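Session 4 notes: carpet and floor cleaning after a spill or small leak

These go with what I talked through in class, so if you were there you can skim. If you missed it, read the lot and come find me with questions. I've left in the bits people asked about and dropped my long story about the hotel in October (ask Teodoro Varela if you want it, he tells it better than I do anyway).

Last time we did smoke residue. This time it's clean water: a supply line, an overfilled tub, a dishwasher hose. Sewage and flood water come later in the course and they have their own rules, so please don't carry today's habits over to those!

First thing at the door

Stop the water. I know, I know. But I have walked into a house where two techs were happily extracting in the hallway while the toilet supply line was still dribbling behind the bathroom door. Find the shutoff, close it, then check that the meter has stopped moving.

Then power. If water has come anywhere near outlets, the panel, or a ceiling light, you keep out of that room until the power to it is off and you've been told so by someone who is qualified to say it. Standing in a wet room reaching for a breaker is a terrible idea.

After that, walk it with the moisture meter before you unload a single hose. Take a reading in a dry room first so you know what normal looks like in that building. Write it on the sheet. Then work from the dry side toward the wet side and mark the line with painter's tape where the readings climb. The wet area is nearly always bigger than the customer thinks, and bigger than the stain you can see.

Extraction

Slow passes. I keep saying it and I'll keep saying it! Every gallon you pull out with the wand is a gallon the dehumidifier doesn't have to deal with, and the dehumidifier is much slower at it. Overlap your strokes by half. If the carpet has a pad under it, use the weighted tool and stay in one spot until the clear tube runs mostly air, then move over one width.

On hard floors you can get the surface water off fast with a squeegee and a wet vac. Pull toward the vac, lift at the end of the stroke, and wipe the blade before the next one. Check along the baseboards and under the kitchen toe kicks. With wood, the top being dry tells you very little. Take readings along the boards and across them, and write both down.

Furniture: anything with feet goes up on foam blocks or gets foil tabs under it, before extraction if you can manage it. Wood stain and rust marks travel into wet carpet within hours, and then you're having a very different talk with the customer. Tabletops and shelves get wiped down and left clear so the air can move over them.
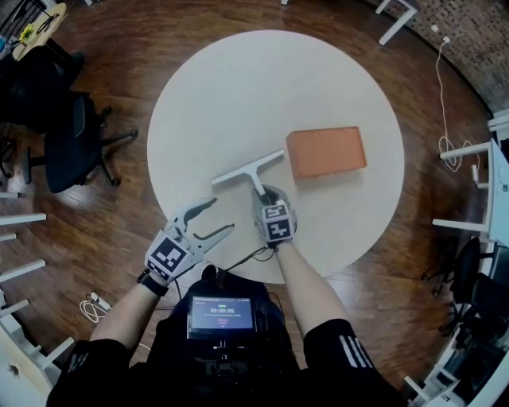

Squeegee and orange box on a round white table, with a gray glove on the right hand.

Setting the equipment

We had a good argument over this in class. Cirilo Cisneros wanted more air movers, and his reasoning was fine as far as it went: more air, faster evaporation. The trouble is where that moisture goes next. If the dehumidifier can't keep up, you've taken water out of the floor and put it into the drywall and the customer's bookshelves. So size the dehumidifier first, then place the air movers, then come back and check that the humidity in the room is going down.

Our practice room, for those doing the sums at home: take it as 372 square feet with a ceiling height of eight feet. Work out the cubic feet (you should land just under 3000) and bring your number next time along with the equipment you'd pick from the chart. Show the working, please. I can't give you partial credit for a number floating on its own.

Air movers go at a slight angle to the wall, all pointing the same way around the room, so the air makes a loop. Don't aim two of them at each other. Keep inside doors closed or hang plastic if you're only drying one room. Windows stay shut unless you've compared the air outside with the air inside and know that it helps.

Daily checks

Same spots every visit. That's why we tape and number them. If your drying log has 11 points on the first visit it should have the same 11 on the last, or I can't tell what happened. Log the temperature and humidity in the wet room, in a dry room, outside, and at the dehumidifier outlet.

If a reading hasn't moved since the day before, something's wrong. Look for a kinked drain hose, a tripped breaker, a customer who turned the noise off overnight (very common, be nice about it), or water trapped under something you haven't lifted yet.

Paperwork

Pictures before you move anything, pictures after, and a signed work authorization before the truck is unloaded. List damaged items room by room. Keep your opinions about what the insurance will cover to yourself, even if the customer asks you three times over coffee. That's the adjuster's job.

For next time

Read the chapter on drying hardwood, finish the room sizing sum, and bring your own gloves and eye protection. We start at 8:30, and the loaner meters need to be back on the shelf before then with their batteries taken out.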